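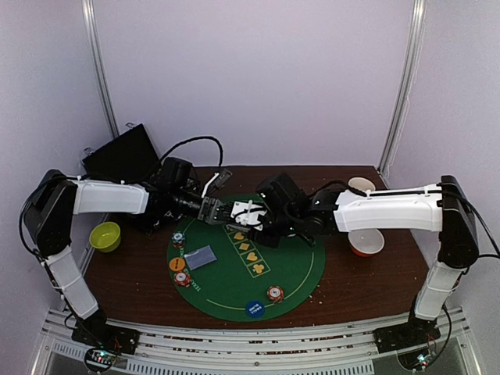
Salleo 双腕カードテーブルユニット(丸型ポーカーマット使用時)

# Salleo 双腕カードテーブルユニット

Salleo は、カードルームおよびディーラー養成施設における卓上業務の一部を自動化するための据置型装置です。Clombridge が設計・製造を行い、導入施設ごとの卓の配置と運営手順に合わせて調整のうえ納入いたします。

## 対象業務

本装置が担当するのは、カードの受け渡し、コミュニティカードの配置、使用済みカードの回収、ならびにチップとボタンの所定位置への移動です。ゲームの裁定、参加者への案内、チップの払い出しの確認については、従来どおり有資格の職員が行うものとします。

反復練習用の卓では、同一の配札手順を繰り返し再現できます。指導員が配り手を兼ねる必要がないため、受講者の手元の確認と助言に時間を充てることが可能です。

## 構成

- アルミフレームに固定した双腕アーム 2基
- 各アーム先端のグリッパー
- 手先カメラ
- 動作管理ソフトウェア「Ko」
- 周囲パネル(側面および背面)

マット、カード、チップ類は、施設で現在使用されているものを事前に確認し、把持条件を個別に登録いたします。カードの銘柄を変更される場合は、再登録が必要です。登録作業は施設の担当者が Ko の画面から行うことができ、専門の技術者の立ち会いは必須ではありません。

## 動作について

配札の手順は Ko に登録された進行表に従います。カードの重なりまたは表裏の不一致を検出した場合、装置は動作を停止し、職員の確認を待ちます。停止後の再開は、必ず職員の操作によって行われます。自動での再開機能は設けておりません。

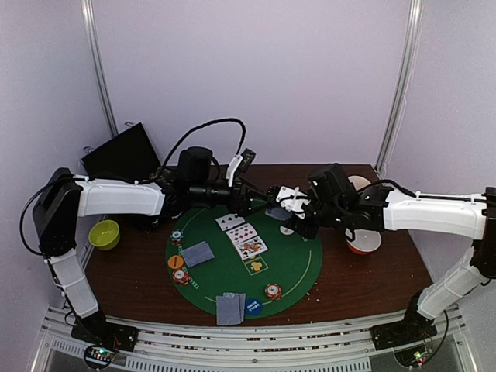 右アームによるカードの保持。マット上に表向きのカード3枚と「SMALL BLIND」ボタン

## 職場における変化

ディーラー養成施設 Prunosus では、5月より練習室において本装置の運用を開始しました。導入前は、指導員が交代で配り手を務め、一人あたり週13時間を配札に充てていました。現在は週6時間となり、残りの時間は個別指導と教材の改訂に用いられています。

同施設の教務主任ビョン・オクヒ(Ok-hee Byun)氏からは、次のようなご意見をいただいております。

> 手首への負担を訴える指導員が減りました。一方で、装置の準備と片付けという新しい仕事が生じており、当初はその分担が明確ではありませんでした。現在は勤務表に装置担当の欄を設けています。配る速さは熟練者に及びませんので、速度を重視する上級課程では引き続き指導員が配札しています。

弊社では、本装置の導入に伴う人員配置の見直しについて、事前に現場の職員と協議されることを推奨しております。ご希望の施設には、業務分担表のひな型をお渡しいたします。

## 設置および保守

設置場所は、水平で振動の少ない卓上とします。飲食物の持ち込みが可能な施設においては、始業前に卓面およびフレームの溝の清掃を行ってください。グリッパーの指先は消耗部品であり、摩耗が認められた時点で交換が必要です。アームの可動範囲内に手を入れる際は、必ず Ko を「待機」に切り替え、停止表示を確認してください。

操作研修は、納入時に2日間の日程で実施いたします。受講対象は装置担当者に限らず、卓の運営に携わるすべての職員です。

## お問い合わせ

お見積りおよび実機の見学は、Clombridge 営業窓口にて承ります。お申し込みの際は、卓の寸法、使用中のカードの種類、一日の運用時間をお知らせください。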